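Shared Desks, Settled Terms

2022-01-03

When the Pombridge office of Henao gave up assigned seating in December, the furniture stayed where it was. The question put to staff was what a desk should hold when its user changes from one day to the next. The guidance now in force covers 2 pages and deals almost entirely with small items.
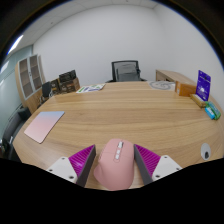

A pink mouse and a pastel mouse pad on one of the shared wood tops.

Balthasar Pichler, who drafted the guidance, began with an inventory of 1,108 articles. Personal accessories are permitted during working hours. Packaged goods may remain on a desk until the end of the week, after which they go to the Stollby cabinets in the corridor.
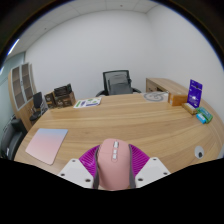

Mouse pads received more attention than any other article. Under the first draft they were to be a uniform gray, supplied by Jomell. Staff objected, and the clause was withdrawn. A pad shading from pale blue to soft pink, set toward the left of the desktop, is now as acceptable as any other, provided it lies flat and leaves the cable opening clear.

Boxes are to stand at the far edge, where they do not interfere with writing or typing.

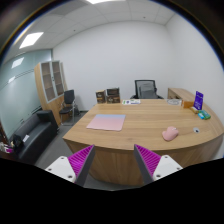 Clothing is treated separately. Hats, scarves and gloves may be kept at the desk through the winter months, although hooks have been installed near the entrance. The guidance will be reviewed after about 2 months of use.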